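Highlighter smears my notes, and the blue comes out gray on the copier. What am I doing wrong?

Nives Dal Bello

I went back to school at an age when my eyes would prefer I hadn't. The course is for a property management license, the binder is 838 pages, and my method so far has been to color things until I feel better.

Two problems. First, I write my margin notes with a Prikon gel pen, black, and when I run a highlighter over them an hour later the ink drags sideways and the highlighter tip picks up a dirty gray edge. Then the next clean paragraph I highlight gets the gray too. I now have a chapter on security deposits that looks as if it was read in a chimney.

Second, I share my notes with two other people in the class, and we copy them on the Vakton machine at the Plimville library. Yellow vanishes, fine. But everything I marked in blue comes out with a gray band over it, and on some pages the words under the band are gone. One of my classmates asked whether I had redacted the section on eviction notices and whether she was allowed to see it.

I have yellow, pink, green, orange and blue. Blue is my favorite, so of course it's the one causing trouble. It's what I use for deadlines and dollar amounts, meaning the exact things people want to be able to read.

What I've tried: waiting longer before highlighting (no patience), pressing lighter (helps a little, makes me feel like I'm petting the binder), and wiping the tip on a paper towel (works, and now I own a great many striped paper towels). I also read somewhere that you should highlight first and write on top, but my notes are how I decide what's worth highlighting, so that seems backward.

Is there a type of highlighter that doesn't do this, or a type of pen, or do I have to become an underliner? And does anyone know a copier setting? The library one has 70 buttons and I understand the green one.

The exam is in November. I'd like to spend some of the time before then reading.

3 people have this problem too

deskdrawer_dan

Use pencil.

Nives Dal Bello

For the notes or for the highlighting?

deskdrawer_dan

Yes

Tam from the copy room

I ran the copy counter at a law office for a long while, so I can do the second half of this, and I'll leave the smearing to people who own nicer pens.

A black and white copier has to decide how dark everything is, and it doesn't care that you think of blue as a pale, friendly color. Yellow reads as close to white on most machines. Pink and green depend on the machine and its mood. Blue, and sometimes orange, can land in the middle, where the machine either turns it into a flat gray or breaks it up into little dots, and small type drowns in the dots.

Look for a setting called "text," "text only," or something in that family. If the machine is on "photo" or "text/photo," it will try to be faithful to your coloring, and you don't want faithful. Then take the darkness down a step or two. Some machines have a background removal setting that will clean up a light tint. I can't tell you which button on that particular Vakton, because I've never met it, but if there's a little picture of a page with a letter on it next to a picture of a page with a mountain on it, you want the letter.

If it has color copying, that solves everything and costs you dearly per page. I wouldn't do it for a binder that size unless your classmates are paying, and from what you say about them they'd rather make remarks.

Run one page as a test. I mention this on behalf of a man who once fed 291 sheets through on the mountain setting and then came to ask me what he'd done. He was a partner. I was very polite.

Also, for anything you know you're going to copy, just put it in yellow. I realize this is the advice you were hoping to avoid.

Itziar Nieto

I've taught night classes to adults for years and have seen every possible thing done to a page with a felt tip, including a student who highlighted the table of contents, completely, on both sides. So you are among friends.

The smearing. Most highlighters carry water-based ink. Many gel pens do too, and some take their time drying, especially on slick paper. Course binders are often printed on the slick stuff. You put wet on top of nearly dry and push it along with a firm wedge of felt, and you get the chimney. Pressing lighter helps because you're scrubbing less, so carry on petting.

Easiest fix is the pen. A plain cheap ballpoint uses an oil-based ink and mostly sits there while you go over it. I don't mean a special one. The kind you get from a bank is fine. You can keep the Prikon for greeting cards and signing leases. If you can't stand a ballpoint, look for a gel or fineliner sold as waterproof or pigment ink, and try it on a back page of your own binder before you trust it. Scribble a line, count to thirty, highlight it, and see. Then do another and leave it five minutes. You'll know within one coffee how long that pen needs on that paper, and it'll be more useful than anything printed on the package.

There are also dry highlighters. Some are wax or gel sticks like a fat crayon, and some are thick fluorescent pencils (so Dan was onto something, in his way). They don't wet the ink at all. The sticks leave crumbs, they get blunt and wide, and the color is a bit sad. The pencils want sharpening all the time. My students who like them love them and can't stop telling the others.

If you stay with the regular ones, change your order a little. Read the section, make your notes, and don't highlight until you've finished the next section. Then go back. You get your drying time without sitting there blowing on the page, and you'll find that half of what you were about to color no longer seems important. I used to give this as a reading tip and only later noticed it saved pens.

For a tip that has gone gray, scribble on scrap paper until it runs clean. Printer paper does it better than a paper towel, which pulls out a lot of ink along with the dirt. Do it right after the smear and it usually clears. Leave it capped overnight with the gray in it and it may never come back the same. I keep one ruined yellow for marking up newspapers and feel very thrifty about it.

Another habit worth stealing: don't go over your own handwriting at all. Highlight the printed text, and if one of your notes matters, draw a box around it or a line down the side in the highlighter. You get the color and you never touch the gel. A bar down the margin is also much kinder to copiers, because there's nothing underneath it to lose.

That brings me to the blue, and I'm going to disagree with Tam slightly. I wouldn't give it up. Blue is a perfectly good color for finding things. It's quiet, so a page with a little blue on it doesn't shout at you the way orange does, and you can tell it from the yellow even under the lighting in our classrooms, which I believe was chosen by an enemy. I'd just give it a different job. Yellow for anything inside a sentence that other people will need to read on a copy. Blue for margin bars, page corners, and boxes around your deadlines and dollar amounts. If the copier turns a box gray, it's a gray box, and the number in the middle is still a number.

While we're on jobs, five colors may be too many. I started out with five. I had a key taped inside the cover. By the third week I was reading the key more than the book, and I'd given green two meanings. These days I carry two, and I only really trust one of them. Mine are whatever the supply closet has. I did once order a box of 975 assorted ones from a discount place called Russo, through the school, thinking it was the number of the catalog page. We will be highlighting for some time.

Storage, because somebody will ask. I keep mine flat in a drawer. Follow the package if yours says otherwise. What matters far more is the cap going all the way on until it clicks. A half-closed cap will finish off a highlighter faster than any amount of eviction law. If one feels dry, try it on a different paper before you throw it out, because some of that slick binder stock makes a healthy tip look dead.

And buy your spare now. You've got a favorite color, you're going to run out of it in the last week before the exam, and the store will have eleven pinks. 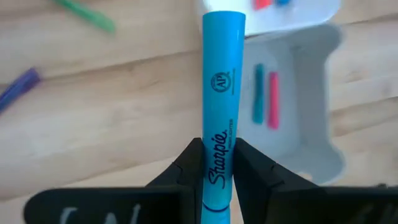 As for the chapter on security deposits, leave it alone. I've seen people try to clean up a smeared page with an eraser and they end up with a smeared page that has a hole in it. If a line is truly unreadable, ask one of your classmates for a clean copy of that sheet and slide it in behind yours. She may enjoy being asked.

Nives Dal Bello

Thank you, all three of you, in unequal amounts. I did the test with a bank pen and it didn't move at all, which is insulting considering what I paid for the Prikons. The gel needs a good four minutes on this paper. Tam, there was a mountain. It was on the mountain. I moved it to the letter and took the darkness down two, and the blue is now a light haze you can read through. I'm still going to switch to margin bars — I tried it on the chapter about fair notice and I could find things.

My classmate says the copies are "less classified."

Last reply August 29, 2023

Related

Gel pen skips on glossy paper, any fix?
Can I refill a highlighter or is that a myth
Binder rings won't close with everything in it
Highlighter on a white shirt pocket (urgent)
Library copier keeps picking legal size
How many colors is too many for study notes
Best way to mark up a borrowed textbook without getting caught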